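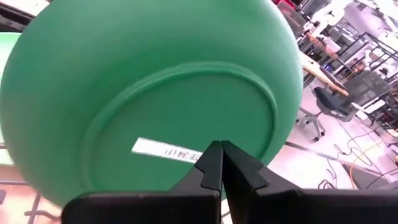
The big green bowl, bottom side up, sticker still on.

Print this | E-mail this
5 minute read

A Bowl, a Towel and a Rack With Wheels: My Dish Corner Refresh

I got tired of my dish corner back in November. The old rack had rust at every joint, the towels were gray (they did not start out gray), and my one big bowl had a crack that leaked pancake batter in a thin, sad line across the counter. So I replaced the lot over a couple of paychecks and have been using everything daily long enough to have opinions. Many opinions!

The bowl

I'll start with the green one since it gets the most use. It's the large Clarkska, plastic, in a color the store calls "Sea Glass" and I would call mint when the light is good and jade when it isn't. I paid $20, which felt like a lot for plastic until I picked it up. On my kitchen scale it comes in at 476 grams, so it stays put when I'm going at a stiff cookie dough, but I can still hold it in one arm and scrape with the other.

The finish is matte and smooth on the outside. I was worried it would get greasy fingerprints, and it does a bit, around the rim mostly, but they rinse off. What I like best is the foot. It has a nice wide ring on the bottom, so it sits flat and doesn't spin around when you whisk. My old bowl had a tiny little base and would go for a walk across the counter every time I made whipped cream.

Now the gripes. That foot ring has a recessed middle, and when you set the bowl upside down to dry, water pools in there like a birdbath. You have to tip it or wipe it. I forget about every other time and then dump a spoonful of water down my shirt when I put it away. Clarkska, please cut a little drain notch in the next one.

And the sticker. Why do they put a white label right on the bottom, and why is the glue so strong? I tried hot water and dish soap on mine and got nowhere. My neighbor Duván Giraldo swears by cooking oil left on overnight (he did his on a Sunday and it peeled off Monday morning with breakfast), but I've been lazy. It doesn't hurt anything there. I just see it every time I turn the bowl over.

One more thing, it does hold on to smells a little. Garlic and onion need a second wash. I wouldn't marinate in it, but for salad, dough and popcorn it's great.

The towel

The towels are from Junemness and I bought the peach-yellow, which is much prettier in person than on the website. There's a grid of thin white lines woven through, with little thicker stitches where the lines cross, and it's a cheerful thing to have lying around. My mother noticed them before she noticed my haircut.

As for drying, they were useless for the first two washes. Truly, the water just slid around! After that they softened up and started soaking, and now one of them gets me through a full sink of dishes before I need to switch. They leave a bit of lint on wine glasses, so I keep an old flour sack towel for those. They also wrinkle if you so much as look at them. I fold mine and stack it up by the rack so it makes a kind of thick pad, which is handy for setting down a wet pan lid or the odd spoon, and I've stopped caring about the wrinkles.

Color has held so far. I wash warm and tumble low.

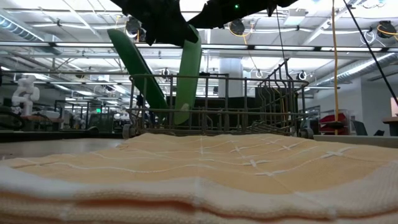

The rack

Okay, the rack. It's the Cordeiro, and I'm going to be honest with you, I went back and forth on it for weeks. It had roughly 4,000 ratings online and half the people seemed to love it and the other half wanted to throw it in a lake. I get both sides.

The good: it's a proper wire rack, a sort of grayish brown that doesn't show water spots, and it has a ton of bent tines packed in close together. Plates stand up beautifully. Saucers too. The rounded rail along the top is comfortable to grab, and there's a second rail lower down that keeps small things from sliding out the side. The wires step up taller at one end, and that's where I lean cutting boards.

The wheels are the part people fight about. There are gray ones down at the corners, and I love being able to roll the rack over to the cabinets when I'm putting things away. My sister says it makes her nervous. If you push a plate in too hard, yes, the whole business scoots. I slide a folded towel up against it and that pretty much settles it down.

The not so good: the tines are too close for deep bowls. Cereal bowls end up leaning on each other like tired kids on a bus. The big green bowl won't sit in the tines at all, so it goes upside down over the top of the clean stuff or just on a towel next to it. There's also no drip tray in the box. I bought a Stimomine mat for underneath, and it's fine, it's a mat.

Would I buy them again?

Bowl, yes, and I'd get the smaller size too. Towels, yes, but wash them twice before you judge them. The rack I'd buy again if I still lived with mostly plates. If your house runs on soup and cereal, look for something with wider spacing.

I'll update when I finally get around to the oil trick on that sticker.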